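Patio Workspace: Frequently Asked Questions

These answers cover the outdoor tables at Poldale, their furniture, and the care of items left on them. Questions about indoor rooms are answered on the Rooms page.

GENERAL USE

Who can use the patio tables?

Anyone with a current Poldale pass, and up to two guests per pass holder. Guests sign in at the front desk and do not need a separate pass to sit outside.

Do I need to book?

No. Tables are first come, first served, except when a reservation card has been placed on the glass before 9 a.m. Group reservations go through Suryani Menon in the site office.

When is the patio open?

From 7 a.m. until dusk. In July the closing time is extended to 9 p.m. The lamp posts are on a light sensor and cannot be switched on early by request.

Can I leave my things on the table while I go inside?

For short periods, yes. A table left unattended for more than an hour may be cleared. Items removed are held at the front desk under the table number. Poldale does not accept responsibility for laptops or bags left outside.

TABLES AND CHAIRS

What is the load limit for a table?

The round glass-topped tables are ordered from Wilenar and are used here with a house limit of 300 N at any one point, applied vertically. In practice this means laptops, drinks and a plant pot are fine. Sitting on the table, standing on it, or leaning on the rim to get up is not.

Can the tables be moved?

Please don't move them. The feet are set on leveling pads, and a table dragged off its pads will rock. If a table rocks, report it to the office with the number from the underside of the rim. Report a chip or crack in the glass the same way, and stop using the table.

Can I move the chairs?

Yes. Lift the chair by both arms. Dragging wears through the foot caps, and a worn cap marks the paving. Return borrowed chairs to the table they came from. There should be no more than five chairs to a table, so that the path stays clear.

Is it all right to hang a jacket or bag on a chair?

Jackets are fine. A heavy bag can tip an empty chair backward, particularly when the wind is up. Put the bag on the seat if nobody is using it.

How are the woven chairs cleaned?

With a soft brush along the weave, then a damp cloth and mild soap. No pressure washer. Staff clean the chairs once a month and after storms. Spills should be wiped by whoever made them, using the cloths in the cabinet by the door.

ELECTRONICS ON GLASS

Does a laptop overheat on a glass table?

It can. Glass in full sun gets hot and passes that heat to the base of the machine. Use the shaded tables between noon and 4 p.m., or put a stand under the laptop. A closed laptop left in direct sun heats up as well, and a dark lid heats faster than a light one.

Is there power outside?

There are outlets along the wall, each on circuit 2232. Extension cords may not cross the path. If an outlet is dead, tell the office the circuit number and the outlet position; do not reset the breaker yourself.

How do I reduce glare?

Turn the screen away from the open side of the patio. The tabletops are glossy and reflect the sky from below, so an umbrella only solves part of the problem. A light sheet of paper under the keyboard edge makes little difference.

FOOD AND DRINK

Which drinks containers are allowed?

Bottles with a screw cap, and mugs from the kitchen. Open mugs should stand at arm's length from any computer. Keep caps on bottles between drinks. Glass bottles and drinking glasses stay inside.

Do I need a coaster?

Not to protect the glass, which is unaffected by ordinary hot drinks. A coaster does cut down on rings, and rings are the most frequent complaint we get from the next person at the table.

Where do used mugs and bottles go?

Mugs go back to the gray crate inside the kitchen door. Empty plastic bottles go in the recycling bin next to it. Pour out any remaining liquid in the sink first, not into the plants.

Can I move the potted plant?

Within the tabletop, yes. The pots are watered by staff on a fixed schedule that follows the Sequeira planting sheet, so please do not water them or swap them between tables.

What should I use to clean the tabletop?

Mirer glass spray and a microfiber cloth, both in the cabinet. Spray the cloth, not the table, if there is a computer on it. Textured glass holds dust in the surface, so wipe in two directions.

WHAT A TABLE IN USE LOOKS LIKE

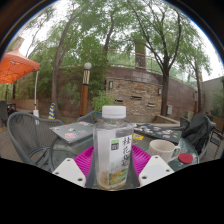
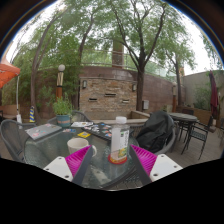
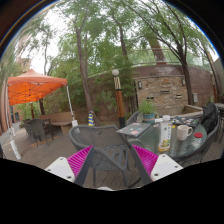

Round glass-topped patio table with laptop, mug and capped bottle.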